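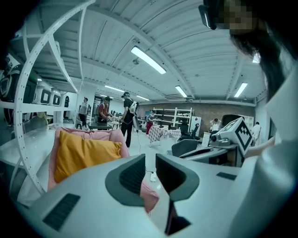
My project for the summer term was about light, and mainly about why the big workshop in the Raudsepp building gives half of us a headache by mid-afternoon. I'd been moaning about it since my first year, so when Panagiotis Petek (my supervisor, very patient man) asked what I wanted to look at, it took me a second or two to answer. The room is white almost everywhere you look upwards, with corrugated metal decking and white steel beams, and the fluorescent fittings hang down from that in plain view. People working at the desks, like the one with the gray office chair in front of it, spend a lot of the day leaning in over something small and fiddly, and that's the kind of work I cared about most. I wanted to know how much light gets to the places where hands are, and whether the amount was even the problem.

What I did

I borrowed two light loggers from the Dakholm stores and left them on the worktops for 3 weeks, moving them along to a new spot each morning. The plan was a reading every ten minutes while the room was open. One logger went flat over a long weekend and I didn't notice until I was back, so there's a hole in the middle of the data that I can't do anything about. Even so I ended up with 2,594 usable readings, which sounded like an enormous number until I had to sort them by hand! I'd labelled the spots "near door", "nearer door" and "door-ish" in my notebook. Please don't do that.

I also ran a short paper questionnaire and left it by the sink with a pen on a string. It asked what sort of job you were doing, how your eyes felt, and whether you'd moved your work to get out of a shadow or away from glare. I got 102 back. A few people drew on theirs, and one person used the comments box to complain about the vending machine at some length, but most were properly filled in and some were really thoughtful.

Syahrul Pasaribu helped me with the last part, where we went round after hours with a sheet of matt black card and a roll of tape, making little shades for a task lamp and seeing what changed. We had an Ekau desk lamp from home (mine, a bit wobbly) and tried it in different positions on 6 worktops.

What I found

The room isn't dim. I'd gone in half expecting the numbers to be low and they weren't, apart from a couple of spots right up against the storage wall. The difference was in the shadows. If you stand with your back to the nearest fitting and bend over your work, your own head and shoulders take a big bite out of the light, and the readings under a leaning person dropped a lot compared with the same spot when we stepped away. It seems obvious written down, but I had been doing it for two years without thinking.

Glare came up more in the questionnaires than in my readings, and I think that's a fault in my method. The loggers lay flat and faced the ceiling, and people don't. Somebody looking across the room gets the bright fittings in the top of their view the whole time — several people wrote about tilting their heads or wearing a cap indoors. I should have taken readings at eye height as well, and Panagiotis did suggest this in week one, so that's on me.

The task lamp was the nicest surprise. Set low and to the side, opposite your writing hand, it filled in most of the shadow. With the card shade on it stopped bothering the next person along. Without the shade Syahrul could tell from two desks away whenever I'd switched it on, and said so every time.

What I'd suggest

First, turn the desks. A quarter turn would mean people aren't working in their own shadow, and it costs nothing apart from an afternoon and some sore arms. We tried it with two desks and left them like that, and they were still turned when I went back to collect my tape.

Second, a few clamp lamps with decent shades that people can sign out. I priced up the Trendby ones as they have a long arm and the switch is on the cable, so you can reach it when your hands are full.

I'd leave the ceiling fittings alone for now. Swapping them is a much bigger job than I could cost properly, and I'd want the eye-height readings done before anybody spends money up there. The loggers are back in stores with fresh batteries, and my spreadsheet (with the spots renamed) is in the shared project folder if someone wants to carry on with it next year.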